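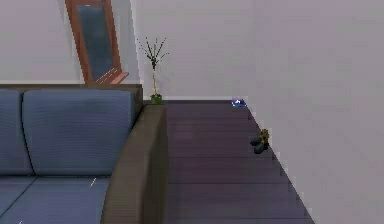
Progress report to the funder, period ending February
Organic conversion support, Sandau and Brinau growers
Prepared by Hidayah Lumbantobing

1. Enrolment
At the close of the period 736 households were registered for the weekly box scheme, against a target of 700. Six farms supply it. Four are fully certified and two, both in Brinau, are in their second year of conversion. Produce from the converting farms is packed and labelled separately.

2. Deliveries
1,201 boxes went out in February. Losses in transit were confined to leaf crops on the Muli route, where the van leaves at 5 a.m. and the crates stand until the depot opens. Faizal Subramaniam has agreed a later start with the driver. The change applies from the next period.

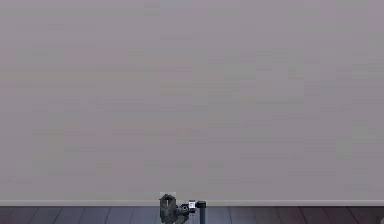 3. Soil and inputs
Soil samples were taken on all six farms. Results for Sandau are back and show low potassium on the upper plots. Compost applications there have been brought forward. The Brinau results are outstanding and the laboratory has been asked for a date. No synthetic inputs were recorded in any farm log.

4. Rira seed store
Shelving is complete. The humidity meter failed its calibration check and has been returned to the supplier. Seed stays at Muli until a replacement is fitted.

5. Spending
Transport is over budget owing to fuel. Training is under budget, as the composting course moved to the next period. We request approval to transfer the training balance to transport and to carry the course forward.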